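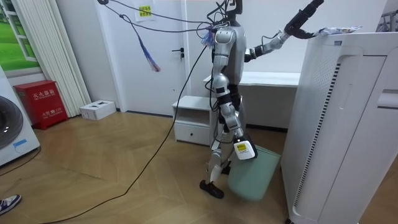 How does a river make electricity?

Have you ever stood in a stream in your wellies and felt the water pushing at your legs? That push is energy! People have been borrowing it for a very long time, first to grind wheat into flour and now to light up bedrooms, boil kettles and keep ice cream frozen.

Electricity made from moving water is called hydropower. "Hydro" comes from an old Greek word for water.

Start at the top of the hill

Water always wants to run downhill. The higher up it starts, the more energy it has to give away on the journey. You can try this in the bath: pour a cup of water onto your hand from just above, then lift the cup up high and pour again. Feel the difference?

The little power station at Imrie uses this trick. High on the hillside there's a low wall across the Plukach stream, and behind it the water spreads out into a pool. Part of the water slips through a metal screen (which keeps out leaves, sticks and fish) and into a long pipe. The pipe is 800 metres long and most of it is buried, so sheep walk over the top without knowing a thing about it.

Whoosh!

By the bottom of the pipe the water is pushing very hard indeed. It squirts out of a nozzle, like a giant garden hose, and hits a wheel with cups all round its edge. The wheel is called a turbine, and off it goes, spinning!

The turbine is joined by a metal rod to a machine called a generator. Inside the generator are magnets and lots of copper wire. When magnets spin close to wire, electricity starts to flow along the wire. Isn't that brilliant? A scientist in London worked out how magnets could do this in 1831, and we still use the same idea today.

Where does it go next?

The electricity travels along cables to the village of Cakent, where there are 248 homes and one very busy school. And the water? It runs out through a channel and back into the stream, and carries on down to the sea. None of it gets used up.

What if it doesn't rain?

Good question! In a dry summer the stream shrinks, and the turbine has to slow down or stop. Enough water must always be left in the stream for the fish and insects that live there. When that happens, Cakent gets its electricity from the national grid, a huge web of wires that joins up wind farms, solar farms and other power stations. March is usually a splendid month for Imrie, with snow melting on the tops and plenty of rain.

Meet the engineer

Hanna Koval looks after the turbine. She was 18 when she first saw inside a power station, on a visit to Plisenura, and she loved the noise. "You feel it in your tummy," she told us. Her least favourite job is clearing the screen in autumn, when it fills up with soggy leaves.

Words to know

Turbine: a wheel that is spun by water, wind or steam.
Generator: a machine that turns spinning into electricity.
Grid: the wires that carry electricity round the country.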